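The second voice

Catherine Baird has been heard by millions of people and recognised by almost none of them. For eleven years she has recorded the English voices of foreign actresses, first for television dramas and later for the streaming platforms. When we meet in a café near the station in Haverford, the waitress asks her to repeat her order, and Baird laughs. "I have a cold," she says. "Today I am not worth even the basic fee."

The basic fee is what I have come to discuss. In April, the dubbing studio Drurum finished the English version of the family drama Trimemwood, which became one of the most watched foreign series of the spring on the platform Bilto. Baird spoke the part of the mother, who is present in nearly every episode. For the whole season she was paid 2,000 pounds. An actor who was well known from a comedy programme spoke a neighbour, a part of two short scenes, and received more than she did.

She learned of it by accident, from a call sheet that was sent to the wrong address. She is careful to say that she has nothing against her colleague. He asked for a sum and he got it. What disturbed her was that she had asked too, and had been told that the budget was the same for everybody.

The system is old and, for a person from outside, quite difficult to follow. Most voice actors are paid by the session, which can be three hours or four, depending on the studio. Some studios count the lines instead. A line can be one word, or it can be a speech that needs ten attempts because the mouth on the screen closes too early. Breathing, crying and shouting in a crowd are often not counted at all. Baird once spent a full morning on sobs and afterwards could find none of them on her invoice.
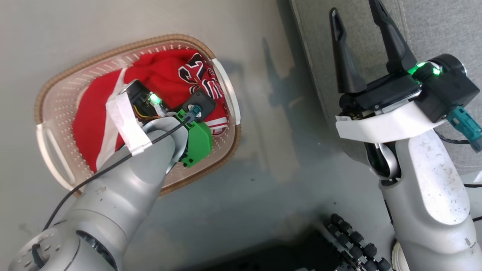 After the recording, the actor normally signs away all further rights. If the series is sold to an airline or to another platform, the studio has no duty to pay again. On a stage production this would surprise many people, but in dubbing it was accepted for a long time, as the work was considered a small extra income between real engagements. Then the streaming services arrived, and for many performers the small extra income became the main one. The contracts stayed as they were.

Princess Navarro knows both sides of the table. She worked as an actress until her early thirties and now directs dubbing sessions, also for Drurum, though she was not involved in Trimemwood. In her opinion the studios are not as rich as the actors imagine. The platform gives them a fixed price for each episode, and from it they must pay the translator, the adapter, the engineer, the director and the room.

"When one known name comes in for 700 pounds an hour, I have to find this money somewhere," she says. "I find it in the crowd scenes. I find it in the people who do not telephone me to complain."

She would like to see a published scale, with a lowest rate for leading parts and another for supporting ones. A group of about 600 performers has signed a letter which asks for the same thing, together with a small payment each time a series is resold. Bilto has answered that fees are a matter for its suppliers. Drurum did not wish to comment on single contracts, but wrote to me that it "values all its artists".

Baird signed the letter after thinking about it for several weeks. She was afraid of being called difficult, a word that travels quickly between studios. So far she has noticed no change. She has been asked to return for the second season of Trimemwood, and this time she sent the offer back with a different figure written on it. She prefers not to tell me which one.

The studio has promised an answer before the end of the month. Until then she is recording an audio guide for a museum of clocks, where she is paid by the day and the voice has no mouth to follow. She finishes her tea and puts on her scarf up to the chin. At four o'clock she has to be back in the booth, with the cold or without it.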